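# Chapter 7: What a Launch Announcement Leaves Out

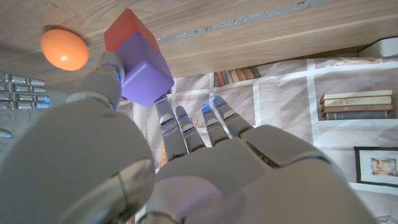
Every autumn the companies that make phones, speakers and smart home gadgets hold their events, and every autumn the same kind of sentence goes around the world by lunchtime. The new assistant is "smarter." The redesigned app is "simpler." These sentences are printed by people who have not yet used the thing. Blue light has come to stand for intelligence in consumer technology, much as a white coat stands for medicine in toothpaste ads. It tells you that a light is on. A reader who wants to know whether the assistant can set two timers at once will have to look elsewhere, and this chapter is about where.

We will spend most of our time with a single product, the Reler, a voice-controlled home hub sold by a firm named Bedeck. It was neither a triumph nor a scandal. It was an ordinary launch of an ordinary device, and so it makes a better case than the famous failures that fill other textbooks. Students learn very little from disasters except that disasters are bad.

## 7.1 The number on the slide

Bedeck announced the Reler in March with the claim that it "works with 3,463 devices." The figure appeared on a slide, then in the press release, then in almost every news item we collected. Few of the items asked what "works with" meant.

Róisín Egan, who was then writing a weekly roundup for the trade site Kanaujia, did ask. She requested the full list and went through it line by line. Different colors of the same light bulb had been entered as separate devices. So had the same plug in its packaging for different countries. With the repeats taken out, 2,431 entries were left. Of those, 810 could be switched on and off by voice and could do nothing else, whatever features they had on their own apps.

None of this was a lie, and that should bother you more than a lie would. Bedeck's list was a real list. Anyone could have had it by asking. The company's spokesman, Ajith Gounder, said later that he had kept the file ready for reporters all week and had sent it out once.

Before going on, try to say in your own words what number Bedeck should have put on the slide. Most classes split on this. Some students want the lowest figure, some want the middle one with a footnote, and there are usually a few who think no number should have been given at all. We lean toward the last group, though we admit that a slide with no number on it is a hard thing to get past a marketing department.

## 7.2 Coming soon

The second claim was softer. Bedeck said that "routines," meaning chains of commands set off by one phrase, were "coming soon." Soon is a word with no bottom to it. Naveen Rawat's review praised routines in its opening paragraph and scored the product partly on them. He had not tried them, as they did not exist. When the update did arrive, his score stayed where it was, and by then hardly anyone was reading the review anyway.

Reviewers defend this habit by saying that a device is a promise as well as a thing. Perhaps. A person standing in a store is charged for the thing — today, in full.

A rule of thumb for your own writing: put every feature you mention into the present tense and see whether the sentence is still true. If it isn't, move it to the end of the piece or cut it.

## 7.3 The survey from Plestbridge

Our last example concerns a survey of 600 owners, carried out by the research firm Plestbridge and paid for by Bedeck. It found that most owners were "satisfied or somewhat satisfied." Bit-na Lim reported the finding under a headline that dropped the words "or somewhat." Vandana Shukla, her editor, restored them the next morning. The first version had already been copied by other sites, and those copies are still up.

We reprint the questionnaire at the end of the chapter. Read it before you read our comments on it, and mark any question that you think could only be answered one way. Pay special attention to question four.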